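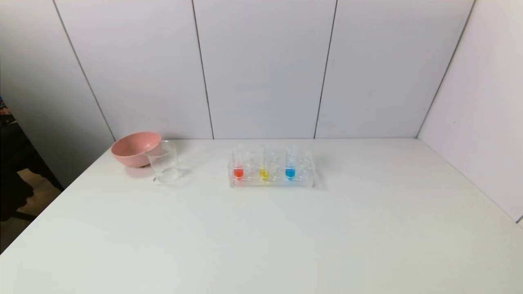

Why do scientists use test tubes instead of regular cups?

A test tube is tall and skinny, so even a tiny bit of liquid is easy to see and doesn't get wasted. It's also made to be held, tilted and lined up next to others, and a cup is pretty bad at all of that.

I'm Gun-woo Um, and I write the science pages for kids at Manalastas. I get asked about test tubes more than anything else, even more than volcanoes (which surprised me!). So let's look at the whole family of things you find on a science table.

Round bottoms

The first thing you notice about a test tube is that it can't stand up by itself. Its bottom is round, like the end of your finger. When I was a kid I thought that was a silly mistake and I told my teacher so. She let me try cleaning a tube with a flat bottom and sharp corners, and I scrubbed and scrubbed and there was still goo stuck in the edge. A round bottom has no corners for goo to hide in. It also makes mixing easier, as the liquid can slide around the curve when you give the tube a gentle swirl.

The rack

If a tube can't stand up, something has to hold it, and that's the job of the rack. Mine at home is see-through plastic with a row of holes in the top. I love the see-through kind because you can check your colors without lifting anything out. Wooden and metal racks work fine too, they're just harder to peek through.

A rack also keeps things in order. Say you have red, yellow and blue, each in its own tube. Put them in that order, write the order in your notebook, and don't switch them around halfway through. I switched mine once and spent a whole afternoon thinking I had discovered a new kind of green. I hadn't.

The beaker

A beaker is the wide one that looks most like a drinking glass. (Never drink from one, please, even if it looks clean.) It has a flat bottom, so it stands on its own, and a little spout on the rim for pouring. Many beakers have lines up the side with numbers next to them. Those lines tell you how much is inside, but they're not super exact. If your beaker goes up to 400 milliliters and you need 265, you'll have to guess a bit between the lines. For careful measuring, people use a tall thin cylinder.

And the bowl?

Bowls belong on a science table too! A plastic bowl is great for catching drips, for holding warm water, or for dumping out whatever you're finished with. I keep one close by every time I pour. My favorite is pink, so I can find it fast.

Try it yourself

You need three clear tubes or very small jars, water, and food coloring in red, yellow and blue. Ask a grown-up to help, because food coloring loves T-shirts.

Put a little water in each tube. A little is plenty – you want to leave lots of room at the top. Add one drop of color to each and swirl gently.

Now pour a bit of yellow and a bit of blue into an empty beaker or glass. What do you get? Rinse it out and try red with yellow, then blue with red. Wait 30 seconds before you write down each color, so it has time to mix all the way.

If you want a bigger challenge, see how many different greens you can make by changing how much blue you add. My record is 14, and I'm pretty sure two of them were the same.

When you're done, pour everything into your bowl, empty it in the sink and wash your hands. Leave the tubes upside down on a towel to dry.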